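Gurkdale finger slip fault

The Gurkdale finger slip fault was a recurring mechanical and calibration failure in the hand-held grippers used at the Sillbridge manipulation laboratory. It was first logged in November, during a series of tabletop packing trials, and led to the withdrawal of 778 recorded demonstrations. The name comes from the Gurkdale trial series, in which the fault was found. No one was injured.

Background

The Sillbridge trials used paired grippers, one in each of the operator's hands, to record how people pick up light packaging and place it in a container. The grippers were built to the Rastell pattern, with two fingers driven through a short link. Finger opening was measured at the drive side of the link and not at the fingertips, so any play between link and finger went unrecorded.

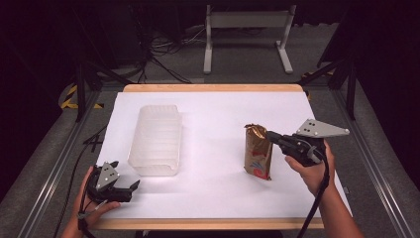 Operators worked in sessions of 40 minutes. At the start of each session the fingers were opened fully, closed once, and the two end positions stored. The procedure did not call for a second check at the end.

The fault

In affected units a clamping screw at the base of one finger worked loose under repeated closing. The finger could then rotate slightly before taking load. The recorded opening showed a firm grasp while the tips were still up to 2 millimeters apart from their logged position. Thin-walled and crumpled items suffered most, as they gave the operator little resistance to feel through the handle.

Svitlana Maksymiv, the laboratory's test engineer, noticed the error when replayed grasps on a fixed arm closed short of the object. The arm itself was suspected at first and was recalibrated twice without effect. Maksymiv then compared the logged opening with wrist camera footage and found that the two drifted apart late in most sessions.

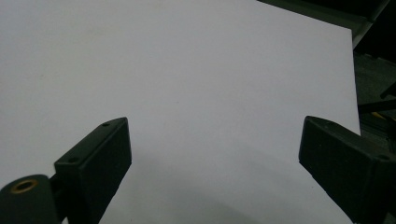

Gripper fingers open over a white work surface, as recorded by the tool's own camera.

Causes

The internal report gave two causes. The screws had been fitted without thread-locking compound after a change of supplier to Hájek, whose assembly sheet left the step out. The session procedure also allowed a loose finger to go undetected until the next calibration, which then stored the wrong end positions as correct.

Response

All units were taken out of use and refitted. The closing check was moved to every 25 grasps, and a gauge block was added to it. Recordings in which the camera and the log disagreed were withdrawn. An attempt to correct them in software was dropped, as the amount of play varied within a single session.

See also: Backlash; Calibration drift; Thread-locking fluid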